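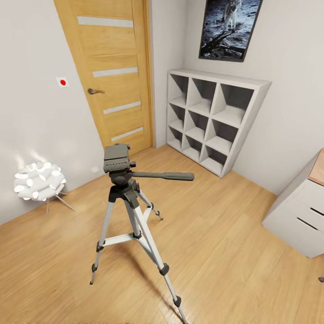
## 4.2 Words for raised and cut lines

The first part of the questionnaire dealt with words for whole objects, and the answers there were quite uniform. In the second part, which we discuss now, the 67 speakers were asked for the names of surface features: edges, seams, folds, and lines that are raised above a surface or cut into it. Here the agreement between the speakers becomes much lower, and the difference between Porbridge and Ollusier, which was hardly visible in Section 4.1, can be seen clearly.

Both towns have the word *rib*, and all speakers knew it. However, they do not use it for the same things. In Ollusier a *rib* is one single raised line, and it must be possible to follow it with a finger from one end to the other. A plowed field has ribs, and so does the sole of a boot. For lines which lie very close together the Ollusier speakers prefer the word *harl*, which has no plural and behaves like a mass noun. One says "there is harl on it," but never "there are three harls." In Porbridge, *harl* is known only to older speakers, who connect it with rough cloth. Younger speakers in Porbridge use *ribbing* in nearly all of these cases, as in the standard language.

The border between the two systems does not follow the river Nevow, as was supposed in earlier work on the area. It lies farther to the east. Of the eight villages between the towns, 5 agree with Ollusier. The village of Harb is a special case, and we come back to it below.

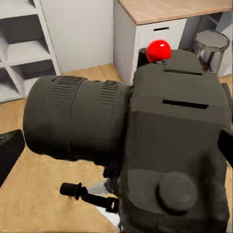 The distance between the lines is not the only condition for the use of *harl*. Several speakers in Ollusier explained to us that the lines must also have a purpose for the hand, so that the fingers do not slip. Wrinkles in a curtain are therefore not *harl*, even when they are very fine. The lid of a jar is a good case, and the camera lens in Figure 2 is an even better one, as it has two bands of fine parallel ridges around the barrel and smooth surfaces next to them. In our analysis each of these bands would be one stretch of *harl*, and the few faint creases of the surface would be left out and called *folds*. A Porbridge speaker would say "ribbing" for the bands and would probably have no special word for the rest.

It can be asked if the purpose for the hand belongs to the meaning of the word, or if it is only a typical situation in which the word appears. We tend to the first answer. When we described to the speakers a washboard with fine lines, opinions were divided, and the people who accepted *harl* added that one must hold the laundry against it. Those who rejected the word said that the lines are there for the cloth. Both groups thus gave a reason of the same type.

In Harb the situation is more complicated. The speakers there use *harl* as a count noun, with the plural *harls*, and they apply it to single lines too. Kröger (personal communication) considers this a mixed form, made by people who moved to the village for work in the quarry. We find this plausible, but the complete material of 3,000 answers contains too few from Harb to decide the question. A second visit to the village is planned for April, together with Dörte Kröger, and will include the verbs *to harl* and *to unharl*, which were reported to us only after the questionnaire was closed.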